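What does "the robot learned it from a person" mean once you're standing in the room?

I've had that sentence in my notes since the fall, when a Vadwood newsletter told me their arms could "pick up any household task in an afternoon." I wrote back asking whose afternoon. Ruxandra Coman, who handles visitors there, answered the same day and said to come and look. So I went. It's a two-hour drive if you don't miss the turn at the gravel yard, and I missed it.

Vadwood has the upper floor of a former furniture showroom. You sign in on a tablet, you get a sticker, you get coffee. There were five of us on the tour: me, a couple who run a cleaning business, a retired shop teacher, and Igor Nowakowski from Bellora, who buys packing equipment and had the good sense to bring his own list of questions.

The first stop was the remote control station. An operator sits with a pair of small arms in front of her, and whatever she does with those, the two bigger arms across the table do too. Bronisława Bielecka was at the controls, folding a dish towel. She is very good at it. The towel got folded in thirds, then in half, and set on a pile. The cleaning couple clapped.

I didn't, and I felt a little rude about it. But what we'd watched was Bronisława folding a towel with long arms. Ruxandra was fair about this when I brought it up. The point of that station, she said, is to record, and the learning comes later on a computer in another room. Fine. Then I'd suggest taking down the sign over the station that says "Watch Our Robots Think."

Igor asked how many recordings it takes before the arm can do a towel by itself. The answer was 100 for "a decent start." He asked what decent meant. It meant that in their last round of testing, the arm working alone got 19 towels right out of 30. Same table, same lights, same kind of towel. I wrote that down twice. If I hired somebody to fold my towels and got 19 out of 30, we would be having a talk.

I'll give them this much: they said the number out loud, with visitors present. I've been to three of these things now and it's the first time I've gotten a number at all. At Sedgate last year they showed us a video and then the video again.

The second stop was hand guiding, where you grab the arm itself and drag it through the motion. We each got a turn. It's heavier than it looks, and you fight it a bit at the elbow. The shop teacher had the knack right away. Mine ended with the arm pointed at the ceiling, and Ruxandra pressing a button to send it home. She said everyone does that. I looked over at the shop teacher, who hadn't.

Then there was a long stretch in the hallway about funding, which I'll skip.

What I'd really come for was the method they call Căpraru, after the street where the first version was put together. With this one there's no robot in the room at all. A person holds a gripper in each hand and does the job, and what gets recorded is meant to be used by an arm later. They claim it's quicker than remote control and cheaper too, and of the three it was the only one where I could see why someone would bother.

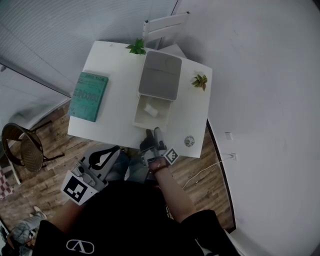 Vadwood upper floor, January 2025

The job at this table was a small storage box with a drawer, on a square white table with a couple of little plants and a book for company. Lenuța Tănase was running the session. The grippers carry black-and-white marker squares, and the fingers are a good deal clumsier than the ones you were born with. Working a drawer front with them takes patience. I tried it afterward and was slow.

My trouble is with the table. It's a nice table. It has one box on it and a lot of clear space. My own kitchen drawer has a whisk in it that catches on the frame every time, and you have to slide two fingers in and press it flat. I asked Lenuța whether they record drawers that stick. She said they'd like to, and that they change the layout every 16 runs so it isn't always the same. I asked if a changed layout ever meant a different box. Not yet.

Sanne Coppens, who does the training side, joined us near the end and was the most useful person of the day. She said straight out that a drawer the system hasn't been shown is a coin toss, and that she doesn't like the word "any" in the newsletter either. I asked whether she'd told the newsletter people. She had.

Igor is going back in the spring with a carton of Bellora's own boxes to see what happens. I asked him to send me the count, good or bad, and he said he would. The visit is free and takes a little under two hours. Parking is around the back, and the coffee is better than Sedgate's.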